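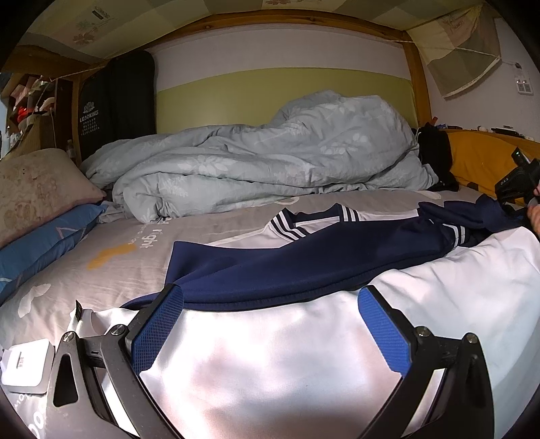 Who signs the amended statute when the mayor's seat changes hands between the vote and the deadline? The mayor in office on the day of signature does, provided the text is the one the council passed.

The Amended Text
October 19, 2022
By Leonie Eichhorn

Mahmoud Tazi read the answer from the city manual and put the manual back on the shelf. He had been mayor of Brarkia for two days. The statute lay on the desk with a signature line for Wael Metwally, who had lost the election by 51 votes.

"It needs a new signature block," said Kenza Hamdy, the city clerk. "Nothing else can change."

"And if something else has changed?"

She waited. He turned to page four and pointed to section nine. The version passed by the council let the mayor's office approve contracts up to 2,000 without a vote. The version on the desk had no upper limit.

Hamdy fetched the minutes. The limit was there, in the second paragraph, read aloud and adopted. She laid the two pages side by side and checked the file history on her screen. The last edit had been made from the legal office, after the session, under a shared login.

"Four people use that login," she said.

"Does Metwally?"

"No. He never had access."

Tazi considered this. The error, if it was one, gave power to the office he now held. The deadline was five o'clock. An unsigned statute would go back to the council in November, and the Jondness road contract would wait with it.

He called Iman Saber, who chaired the council. She listened and asked for the section number.

"I can certify the adopted text," she said. "You would have to print it again and I would have to initial each page."

"How many pages?"

"With the annexes, 499."

It was ten past one. Hamdy had already gone down the hall to load the printer. Saber arrived at two with her own pen, and they cleared the long table by the window. The pages came out warm and slightly curled. Saber initialed, Hamdy compared, Tazi stacked.

At twenty to five he signed. Hamdy stamped the last page and entered the time in the register – 4:43. Then she took the other version, wrote "not adopted" across the first sheet, and asked him which drawer he wanted it in.

"The one with a lock," he said.

Recent stories
The Wainwright Recount
Minutes of a Closed Session
Second Reading at Natavier

Contact | © 2022 Leonie Eichhorn | Back to top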